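Randska Travel Base Layer Trousers, Black

Home > Clothing > Travel > Trousers and Leggings

Product code 864
In stock. Orders placed before 3 pm are sent the same day, Monday to Friday.

The Randska base layer trouser is a midweight legging for cold trains, draughty hostels and long walks between the two. It can be worn under walking trousers or by itself indoors. The fabric is a merino and nylon blend knitted by Morikawa, the mill that also supplies our Susari socks and neck tubes.

We changed the waistband in April. The old one had a drawcord that some customers found bulky under a rucksack hip belt. The new one is a flat elastic, 5 cm deep, with no cord. The leg shape is the same as before, so if you already own a pair, order the same size again.

Details

Weight: 450 g per pair in size medium
Flat seams on the inside leg
Gusset for easier movement when climbing or cycling
Ribbed cuffs that sit under a sock
One small pocket for a card or key
Colour: black only

Sizing

Sizes run from XS to XXL. Measure your waist where you normally wear your trousers, then check the chart. If you fall between two sizes, take the smaller one for use as a base layer and the larger one for lounging or sleeping. There are 3 leg lengths: short, regular and long. The long is only made in medium and above.

Washing

Wash at 30 degrees with similar colours, inside out. Use a wool detergent and leave out the fabric softener. Dry flat or over a rail, away from radiators. Do not tumble dry. The black dye may bleed a little in the first wash.

Packing and storage

Fold one leg over the other, then fold from the cuffs towards the waist. Don't leave the trousers in a compression bag between trips, as the elastic will lose its stretch sooner. A drawer or shelf is fine.

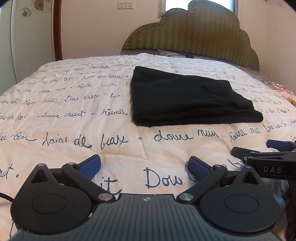 For longer storage, wash them first and put them in a cotton bag with a cedar block. Moths go for worn wool before clean wool.

Delivery and returns

Standard UK delivery takes 3 to 5 working days. Unworn trousers can be sent back with the tags on for an exchange or refund. Faulty seams are repaired free of charge at our Wikora workshop.

Goes well with: Randska Long Sleeve Top, Susari Hiking Sock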